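Prendham Home Help > Laundry and Linen > Folding

Folding thin knit tops on a bed: edges will not stay square
Asked by Radymyr Pylypenko
3 answers | 1,219 views

I fold the household washing on the bed, as there is no table long enough. Heavy cotton gives no trouble. The thin knit tops do: by the second fold the side edges have drifted and the finished piece is wider at the hem than at the shoulder. The bed has a fitted sheet on a soft mattress and one long side is against the wall. I keep a carton on it to put folded items in, and the drawer they go to afterwards is shallow, so the size of the fold matters.

I have tried folding more slowly and it made no difference. I would like a method that works on this surface, as moving to another room is not practical. 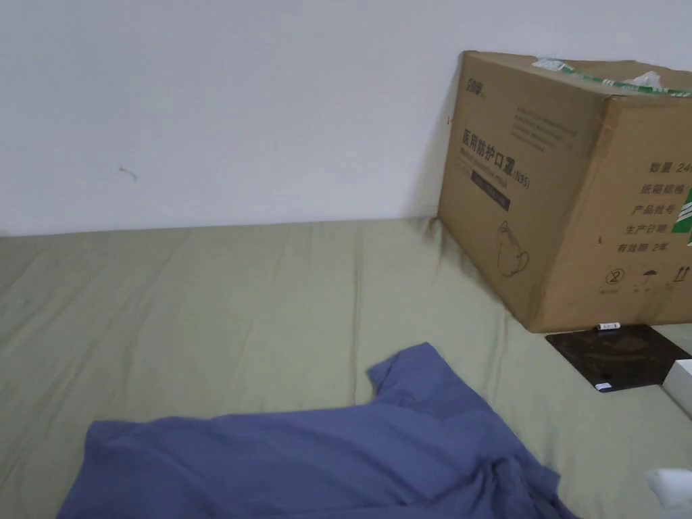
Does the sheet need to be ironed before folding on it?

Ironing is unnecessary; pull the sheet tight at the corners and smooth it by hand from the middle outwards.

Tags: knitwear, folding, bed, drawers

Oksana Lytvynenko
Accepted

The drift comes from two causes. Thin knit stretches more across its width than along its length, and a soft mattress dips wherever you lean on it. Deal with the stretch first, before the garment touches the bed.

Hold the top up by two corners, hands at the same height, and let it hang until it stops swinging. Do not pull outwards. The upper edge should be straight with a slight give in it. If one hand is higher than the other, the folds run diagonally and you will lay them into the garment when you put it down. Where the cloth is pinched it gathers into a knot, so take as small a pinch as will hold.

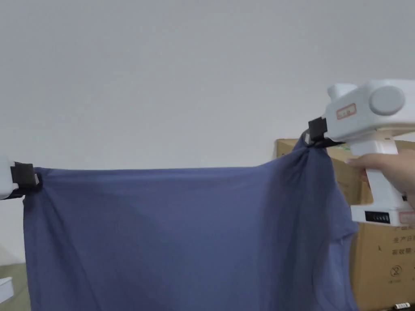 Laying down and folding

Lower the hem on to the bed first, then bring the rest down away from you. Smooth once with a flat hand, from the centre line to each side. Fold one side in to the centre, then the other, and turn the sleeves back on themselves. Fold up from the hem in thirds. Keep your knees and elbows off the mattress while you do this.

For a shallow drawer, cut a piece of stiff card to the width you want and fold the sides in over it. Slide it out before the last fold. I have used the same card for 7 months and it is still flat.

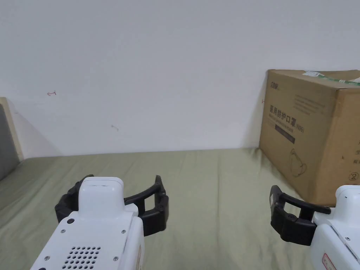

The size of the working area matters more than people allow for. You need clear bed on both sides of the garment, with room for the sleeves at full stretch before they are turned in. A big corrugated carton like the mask one is best stood right back against the wall, where the sheet in front of it remains available. If you fill it, load it on the floor. A full carton makes a slope in the mattress and the folded pile slides towards it.

Palamarchuk

I just roll everything. Takes less room and you can see what you have got. Doesn't work for shirts with collars.

Dodia

The accepted method is sound but assumes you can find the corners. My difficulty was always at the stage before that, with tops that come out of the basket in a ball.

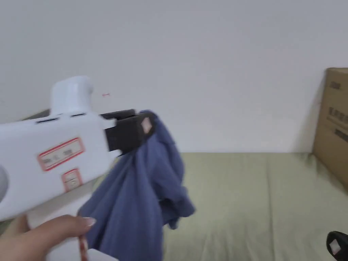 Sorting a bunched garment is quicker by gravity than by spreading it on the bed and turning it about. Take any corner and lift until the bulk hangs clear. With soft cloth such as the blue piece held at its upper corner, the weight falls into irregular folds and some of it still bunches out to the side. Run your free hand down one edge from the held corner until you reach the next corner, and take that. If you arrive at a sleeve, follow its seam back to the shoulder. Then carry on as Oksana describes.

On card size: mine is cut from a Plunura shirt box and was too wide for the drawer until I trimmed it. Measure the inside of the drawer, not the front.

Comment by Radymyr Pylypenko
Tried on Wednesday with the card. Side edges now parallel. The hem-first point was the one I had wrong.

Comment by Oksana Lytvynenko
Round the corners of the card with scissors or they will catch in the knit.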